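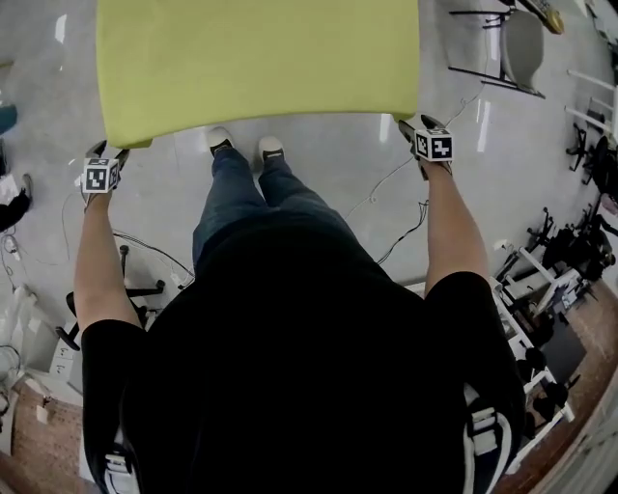 BILTINICO OPENS PRE-ORDERS FOR ROZĪTE HOME STRETCH PROGRAM, STUDIO CLASSES ON HOLD UNTIL MAY

FOR IMMEDIATE RELEASE
28 January 2021

Biltinico, the neighborhood stretch and mobility studio, is moving its whole winter schedule online. Starts Monday. The new program is called Rozīte and it runs 10 weeks, live classes plus recordings, open to anyone with an internet connection and enough floor to lie down on.

Studio floor stays closed to group classes until May at the earliest. One-on-one appointments by phone request only.

"We kept waiting for a good week to reopen and there wasn't one," said Erhan Gezer, founder of Biltinico. "So we stopped waiting. People are stiff. They've been sitting at the kitchen table since last spring and their hips hurt. We can teach hips over video."

WHAT'S IN THE PROGRAM

Two live classes a week, one early, one after dinner. Both recorded, both up by the next morning. Members keep access to the recordings after the program ends, no extra charge.

Weeks one and two are all floor work. Breathing, ankles, lower back. Standing work comes in after that, then balance, then a longer slow class on the last weekend. No jumping anywhere in the program. Downstairs neighbors, you're welcome.

Classes taught by Gezer and by Jinfeng Dai, who joined the studio last year after a long run teaching mobility to dancers. Dai wrote the balance section and will also run a question hour after the evening class. Bring the sore knee, she'll look at it on camera.

"A lot of what people call tight is really just tired," said Dai. "We go slow at the start. Slower than most people want. By the middle they stop complaining about it."

WHAT YOU NEED

Something soft underneath you. A chair that doesn't roll. A towel or a belt. Socks off for the standing classes if you can stand the cold floor. That is the full list, and members don't have to buy anything from us to take part.

For those who do want a kit, Biltinico has teamed up with Istska, the small equipment maker two streets over from the studio. The Istska bundle has a strap, a pair of foam blocks and a carry bag. Pickup from the studio's side door, Tuesday afternoons, masks on please. Shipping avaliable in the continental US.

WHERE THE PROGRAM CAME FROM

Last spring the studio put a handful of free classes up with a laptop on a stack of phone books. Sound was bad. Attendance was not. By the end of the year 3,612 people had signed up for at least one free class, many of them far outside the zip codes Biltinico had ever mailed a flyer to. Nurses between shifts, a bowling league, several grandmothers in the same family in different states.

Those members got a survey before the holidays. Top requests: shorter classes, better sound, more work for neck and shoulders. Rozīte classes are shorter, there are new microphones, and week four is neck and shoulders start to finish.

The free classes are not going away. One a week, Saturday, same link as before.

COST AND SIGN-UP

Sliding scale, three price levels, members choose their own. No proof of income asked for, none wanted. Pre-orders are open now and spots in the live classes are capped at 3,000. Recordings-only membership has no cap.

Sign-up and video run through Priltetar, the booking service the studio already uses. Existing members can log in with there usual password. New members need an email address and a first name. Gift memberships are the same page, scroll down, green button.

Refunds in full through the end of week two. After that, credit toward studio classes when the doors open again.

Anyone with a recent injury or surgery should talk to a doctor before joining. Closed captions on all recordings. Live captions on the evening class only for now, we're working on the early one.

ABOUT BILTINICO

Biltinico is an independently owned stretch and mobility studio offering group classes, private sessions and workplace visits. The studio teaches adults of all ages and does not require any prior experience.

PRESS CONTACT

Erhan Gezer, Biltinico. Interviews by phone or video, mornings best. Press who want to sit in on a live class can ask for a guest link through the contact form on our site. Please allow a day for a reply, first week is going to be busy.

###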